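Budget for a home-tidying robot - buy the arm now or do sim first?

adbridge_shed
Trying to get a number together before October. We're a small group, total pot is 2377 and that has to cover everything. The arm I want is the Lapointe, 1000 on its own without a gripper. Got the sim going already, table pickup is the first job - typewriter, candle in its holder, little black thing lying beside it.
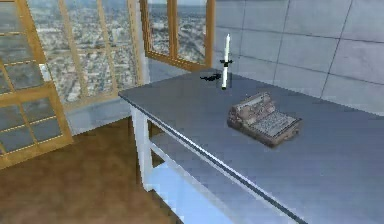

Cullico
Dont buy the arm yet. Decide what your heaviest item is first, a typewriter is way past what most cheap arms lift. If it stays on the list the Lapointe is probably out and so is your budget.

adbridge_shed
Fair. Typewriter could go. The rest of the table stuff is the sort of thing I care about more - thin upright bits, odd lumpy shapes, small dark things near the back. Steel top, lots of glare, so depth camera matters too I guess? 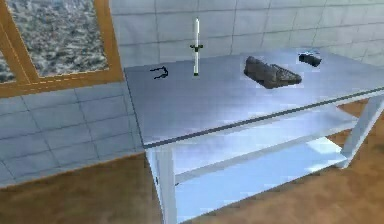
What I'd spend, in order

jidau_tinker
Camera first. Shiny tops are murder on the cheap ones, borrow before you buy. Then gripper, 504 for the adjustable one and get spare finger pads. Arm last. Keep a bit back for cables, mounts and freight, everyone forgets freight. Measure your reach from the front edge to the wall behind, not to the middle of the table.

Also are you planning on a moving base or not?? Changes the whole thing. If it has to leave the table and cross a room like this one, lamp in the middle and small stuff on the floor by the wall, an arm on a bench wont do it.

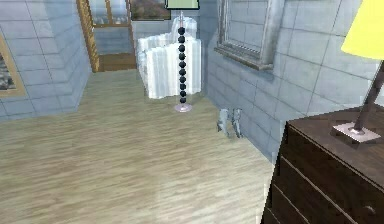 Cullico
Agree with jidau, a base would eat the lot. Do 5 tasks in sim, table only, then price it agian. Base can be next year's money.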